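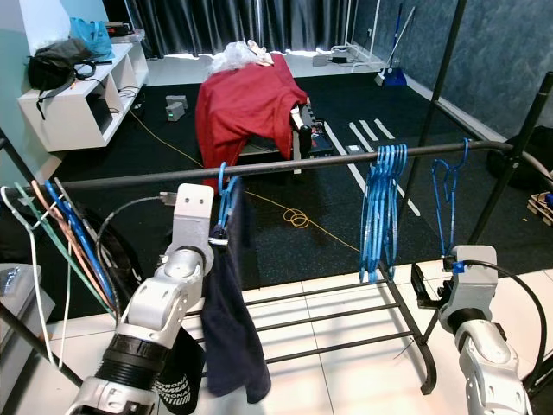 469 words, 2 min read

Barkov Garage moving to 32 minute episodes?

Posted in: Unscripted and Reality TV, June 2021

kmarchetti
The new season of Barkov Garage is listed at 32 minutes an episode. Last season they ran close to an hour. It's 10 episodes either way, so we're getting a lot less show. Has anyone seen a reason given? I like the long shop segments and I would hate to lose those.

tejada_r
No reason that I've seen. My guess is that Derinis wanted something that fits a half-hour slot so they can sell it to other channels later. Last season had too much filler anyway. The auction episode spent ten minutes on two guys driving to the auction.

kmarchetti
I liked the drive. They talked about the first van they fixed up together and how they lost money on it. You learned more about them there than in the bidding.

niven_e
I'm with Rodrigo on this one. If you took out the recaps after every ad break, last season would come in under 40 minutes already. It streams without ads and they still recap. I timed the pilot and there were six recaps of the same engine swap.

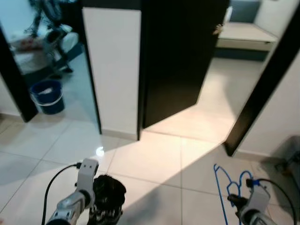

Blue wire hanger over white floor tile.

dumlao_l
Recaps are one thing, but I don't trust them to cut only the recaps. When Cluvstead went to the shorter length they kept every argument and dropped the actual work. By the end you'd see a rusty door, then a shouting match, then a painted door.

tejada_r
Cluvstead had a different showrunner every season. Barkov has had Seok editing since the start, and that's the same person who cut the two-part gearbox story. I'd give it a chance.

dumlao_l
Seok edited the clip show too.

tejada_r
Fair. The clip show was bad.
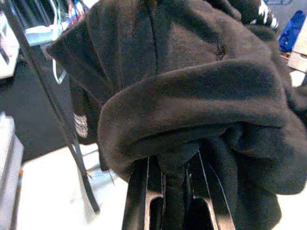

Dark fleece, close up.

sgshin
I work in post, though on cooking shows and nothing to do with this one. A shorter run time doesn't always mean less was shot. We've had a 90 minute rough cut come down to half an hour, and the parts that went were mostly people walking in and saying hello. The notes usually ask for more of the hands and less of the talking. It depends on who is giving the notes.

kmarchetti
That makes me feel a little better. Do the cut parts ever end up anywhere?

sgshin
Sometimes as web extras. Mostly they sit on a drive.

niven_e
There were extras for season one. They were on the show's page until November and then they were gone. If somebody saved the brake line one, I'd like to see it again. 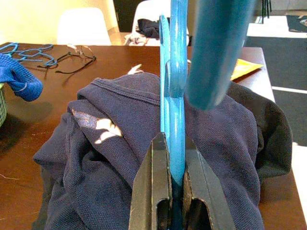 Also, the listing has the last two episodes under the same title, so it could be a double-length finale. Or someone typed it in wrong, they've had the host's name misspelled on there for months.

dumlao_l
A double finale would still be one car stretched over two weeks. I'd take one normal hour.

kmarchetti
Same here. I'll watch the first three and post again. Please mark spoilers if you get to it before me, I'm usually a few days behind.

tejada_r
Will do. Ewan, I think I have the brake line extra. I'll look for it tonight and message you.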